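Dorkon Clear Sorting Tray, Shallow

Home > Kitchen storage > Fruit and veg > Trays and bins

Product code: 368
Sold: singly or in a pack of 8
Made in: India
Availability: in stock

We turned this tray down the first time it was offered to us. The sample came with a leaflet promising that it would "transform your fruit", and we have yet to meet a tray that transforms anything. It is an open plastic bin with low sides. We took it on in the end because the low sides are useful, and because the tray it replaced in our range, the Proltard, kept coming back to us with split corners.

What it is for

Sorting and short-term keeping of whole fruit. Lemons, apples, small oranges, that sort of thing. You tip your shopping out, put each kind in its own tray and can see at a glance what needs using. The maker also suggests it for salad, bread and "craft supplies". Salad goes limp in it as fast as it does anywhere else, bread goes stale, and we have no opinion on craft supplies.

Where to use it

A worktop or table is fine. If you are sorting a lot of fruit in one go, a soft surface under the tray is worth having. Apples roll, and they bruise when they hit something hard. Felt does the job well enough, though it picks up bits and wants a brush afterwards. A folded tea towel costs you nothing and goes in the wash – we would try that before buying a mat, including the ones we sell.

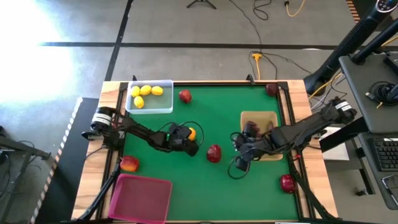 Shallow sides mean you can reach in from any direction without knocking your wrist on the rim, and you can lift out the fruit at the back without moving what is in front. They also mean the tray will not hold a heap. Keep to a single layer. If you pile lemons two deep the top ones will leave the first time you carry it across the room, and a customer who rang us about this in October was quite right that the leaflet shows a heap.

Does it keep fruit fresher?

We doubt it. The leaflet says so, without saying compared with what. An open tray lets air get round the fruit, and so does a bowl. Having everything in one layer does make it easier to spot the one going soft, and that may save you a few apples over the year. Apples and lemons are better off in separate trays if they are staying out for more than a day or two.

Stacking

The trays nest when empty. They do not stack when full, whatever you may read elsewhere. There is no lid, and we have stopped asking for one.

Cleaning

Warm water and washing-up liquid, by hand. The maker says dishwasher safe. Our own shop tray went cloudy after 16 washes on a normal cycle, so we say hand wash only. Avoid scouring pads, which scratch it. Sticky labels come off with a little cooking oil.

Compared with the others we sell

Assefa basket: better looking, more room, harder to clean. Lemons sit in it happily, but soft fruit gets marked by the weave.
Proltard tray: discontinued. We have a few left with no guarantee and would not buy one ourselves.
Cardboard box from the supermarket: free, strong enough, and perfectly good for carrying. It goes soggy if anything leaks.

Guarantee and returns

The maker claims the tray is good for 2000 uses. We asked how a use was measured and did not get an answer, so please ignore that figure. Our guarantee is one year against cracks and split corners in ordinary kitchen use. Clouding from the dishwasher is not covered.

Unused trays can be returned in the original wrapping. Opened packs of 8 can only be returned complete.

Page last checked 22 May 2021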